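The Robot Is the Cheap Part

Every refurbisher I know has been sent the same spreadsheet this year. It has a column for the arm, a column for the gripper, and a cell at the bottom, colored green, that says the whole thing pays for itself. The one I got came from Stustix, and it was a handsome piece of work. I still don't believe it.

The pitch is simple. Old office towers come in, a robot opens them up, and out come the processor and memory, ready to resell. Stustix quotes 326 machines a month for one cell. What the quote leaves out is everything a tired person with a screwdriver does without thinking, like moving a cable out of the way. 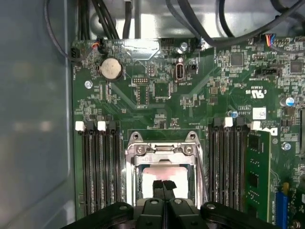

Tkachenko wrote to me that cables were the whole budget. The shop had bought the arm outright, then spent the next five months paying an integrator to teach it what to do when a wire hung in the wrong spot. None of that had been in the plan, and the bank wasn't interested in hearing about it.

Integration quotes deserve a harder look than hardware quotes. Ask what the supplier assumes about the work coming in. Most demos use one model, placed the same way each time. Even a single tower on its side, with power wires looping down from the drive cage and a graphics card lying across the board, is a lot to plan around. Now picture a mixed pallet from four suppliers. Prulmont charges for each new model it sets up, and that line sits on page two – in gray type.
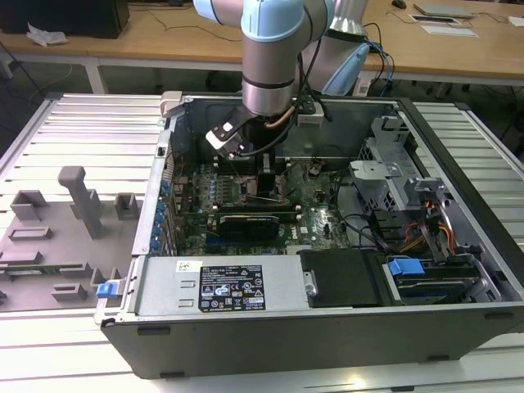
Then there are the parts that can't take a bump. A socket full of fine contact pins is easy to ruin, and a board with a ruined socket is scrap. Nerkon offers a service contract that covers the gripper. It doesn't cover the board under the gripper. I asked twice.

My advice is to rent for a quarter and log every stop, including the ones somebody clears by hand. If a supplier won't rent, that tells you plenty.
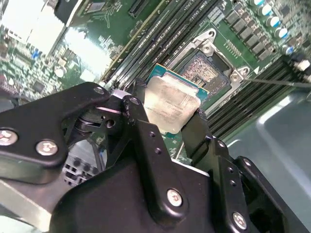
What to put in the budget

Start with fixtures, spare fingertips and a line for broken boards. Add the wages of whoever stands next to the cell, because someone will. Leave the resale price of used memory where it is today – the Stustix sheet had it going up every year. If the total still works, buy the thing in December, when sales reps get generous.

Comments (2)

benchrat: We did the rental and sent it back. Cheaper lesson than buying.

Lowell_Refurb: Too gloomy. Ours runs fine, but we only take one model of tower.

Contact the editors | Copyright, all rights reserved | Back to top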